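Sonntag, kurz nach halb sechs

Schon wieder wach. Draussen ist es hell genug, dass die Amseln sich zuständig fühlen, und ich sitze in der Küche und schreibe auf, wie ich geschlafen habe, obwohl ich mir geschworen hatte, genau damit aufzuhören. Die Uhr am Handgelenk behauptet, es seien 34 Punkte gewesen. Von wie vielen, steht irgendwo in den Einstellungen, und wer diese Punkte vergibt und wofür, steht nirgends.

Angefangen hat die Geschichte mit dem Prospekt aus Kudevham. Mutter hatte ihn vom Kuraufenthalt mitgebracht, zusammen mit einer angebrochenen Flasche Lindorine, und beides auf meine Kommode gelegt, als wäre ich der nächste Patient. Im Prospekt lauter Leute in weissen Bademänteln, die aus dem Fenster schauen. Dazu der Satz, man finde dort «zum natürlichen Rhythmus zurück». Ich möchte einmal jemanden treffen, der mir erklärt, wann ich den gehabt haben soll. Mit neunzehn bin ich um drei ins Bett und um elf aufgestanden, mit dreissig um Mitternacht und um sechs. Welcher davon war der natürliche?

Lindorine also. Ein Pulver, das man in lauwarmem Wasser auflöst und abends trinkt. Schmeckt nach Aspirin und Pfirsich. Auf der Dose steht, eine Tagesportion liefere 1000 Milligramm «Ruhekomplex», und ich habe ziemlich lange auf die Rückseite gestarrt, bis ich begriffen habe, dass der Ruhekomplex zum grössten Teil aus Zucker und etwas Melisse besteht. Melisse wächst bei mir hinter dem Velounterstand. Trotzdem habe ich das Zeug jetzt zwei Wochen lang genommen, jeden Abend, auch gestern. Man will ja fair sein.

In der ersten Woche war ich überzeugt, es wirke. Am Dienstag durchgeschlafen bis zum Wecker! Am Mittwoch noch einmal. Ich habe Mutter angerufen und mich sozusagen entschuldigt, was ich jetzt bereue, denn am Donnerstag lag ich ab zwei Uhr wach und hörte der Heizung zu, und am Freitag auch, und seither ist alles wie immer. Wenn ich ehrlich zurückblättere, hatte ich im April zwei solche guten Nächte hintereinander, ganz ohne Pulver. Damals habe ich es auf den Regen geschoben.

Überhaupt das Zurückblättern. In diesem Heft steht auf 134 Seiten mindestens jede dritte etwas über meinen Schlaf, und aus keiner einzigen habe ich etwas gelernt. Kaffee nach Mittag gestrichen: schlecht geschlafen. Kaffee nach Mittag wieder eingeführt: mittelmässig geschlafen, besser gelaunt. Fenster offen, Fenster zu. Das dünne Kissen, das dicke Kissen. Einmal, im Winter, steht da nur «Socken??» und ich weiss beim besten Willen nicht mehr, ob das eine Ursache oder ein Vorschlag war.

Dann die Sache mit dem Abendessen. In der Beilage, die ich mir aufgehoben habe, wird geraten, spätestens drei Stunden vor dem Zubettgehen zu essen, wenig, warm, am gedeckten Tisch. Vor allem das Gedeckte hat es den Verfassern angetan. Wer aus der Pfanne isst, schläft angeblich unruhiger. Eine Quelle fehlt natürlich. Ich habe es am Montag versucht, mit Besteck, Serviette und allem, und bin mir dabei vorgekommen wie in der Pension in Stakville, wo man zum Nachtessen das Hemd wechseln musste.

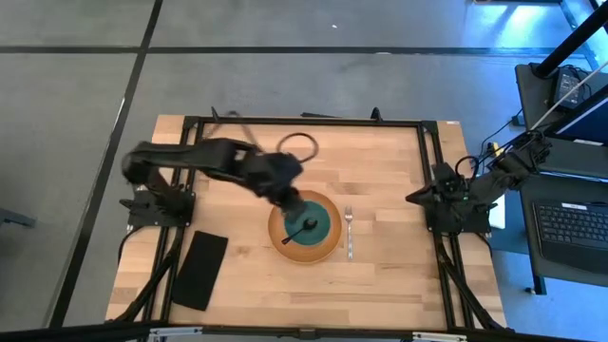
Juni-Heft, abends weitergeführt
Von Andri Grabner

Ein runder Teller in Orangebraun auf hellem Holz, gegen so etwas habe ich gar nichts. Es isst sich angenehm davon. Nur soll mir keiner erzählen, dass meine Zirbeldrüse den Unterschied zum Suppenteller mit dem Sprung bemerkt.

Am Nachmittag war ich bei Ritchie im Laden, Fahrradschläuche holen, und bin dort an der Kasse hängen geblieben, weil sie jetzt auch Schlafmasken führen. Ein Fahrradladen. Die Maske ist mit Leinsamen gefüllt und soll «den Augennerv entlasten». Die Verkäuferin sagte, sie gehe sehr gut. Ich fragte, ob sie selber eine habe. Nein, sie schlafe eigentlich immer. Mir schien, dass sie damit mehr zum Thema beigetragen hat als sämtliche Broschüren auf der Kommode.

Auf dem Heimweg darüber nachgedacht, wer in meinem Leben gut schläft. Vater hat immer gut geschlafen, notfalls im Stehen. Er hatte keine Uhr, die ihm Punkte gab, er hatte auch keine Meinung dazu. Mutter schläft schlecht, seit ich sie kenne, und kauft seit derselben Zeit Sachen dagegen — Hopfenkissen, Kupferarmbänder, einmal eine Matratze, die in drei Zonen aufgeteilt war und in der mittleren durchhing. Ich habe von beiden die Nase und von ihr die Nächte. Gegen die Nase wurde mir noch nie ein Pulver verkauft.

Was mich an der ganzen Branche so misstrauisch macht, ist, dass sie nie verlieren kann. Schlafe ich gut, war es das Lindorine. Schlafe ich schlecht, habe ich es zu spät getrunken, zu kalt, zu hastig oder noch nicht lange genug. In der Packungsbeilage steht, die volle Wirkung stelle sich «bei regelmässiger Anwendung» ein. Wie regelmässig und wie lange, das darf man sich aussuchen, vermutlich bis die Dose leer ist. Die nächste gibt es dann im Doppelpack.

Andererseits, und das muss ich der Gerechtigkeit halber hinschreiben: Die Abende selber waren besser. Das Wasser aufsetzen, das Glas, eine Viertelstunde ohne Telefon am Fenster. Ich habe der Nachbarin zugeschaut, wie sie ihre Tomaten anbindet, und mich nicht gelangweilt. Ob das nun der Ruhekomplex war oder die Viertelstunde, liesse sich leicht herausfinden. Ich müsste nur das Pulver weglassen und sonst alles gleich machen. Diesen Versuch schlägt der Prospekt seltsamerweise nicht vor.

Also ab heute: heisses Wasser mit Melisse vom Velounterstand, gleiche Uhrzeit, gleiches Glas. Die Uhr kommt in die Schublade zu den Batterien. Ich nehme mir vor, am Morgen nicht aufzuschreiben, wie es war, und weiss beim Schreiben schon, dass ich es tun werde.

Mutter hat noch angerufen. Sie hat für den Herbst wieder Kudevham gebucht und gefragt, ob ich mitwolle, es gebe jetzt Zimmer mit Sternenhimmel an der Decke, einen elektrischen, dimmbar. Ich habe gesagt, ich überlege es mir. Im Prospekt nachgesehen: Der Sternenhimmel kostet extra, das Frühstück auch.

Zehn nach zehn. Die Melisse zieht. Riecht nach Zitrone und ein bisschen nach Kettenöl, ich hätte sie gründlicher waschen sollen. Morgen die Schläuche montieren, Altpapier raus, und Mutter die angebrochene Flasche zurückbringen.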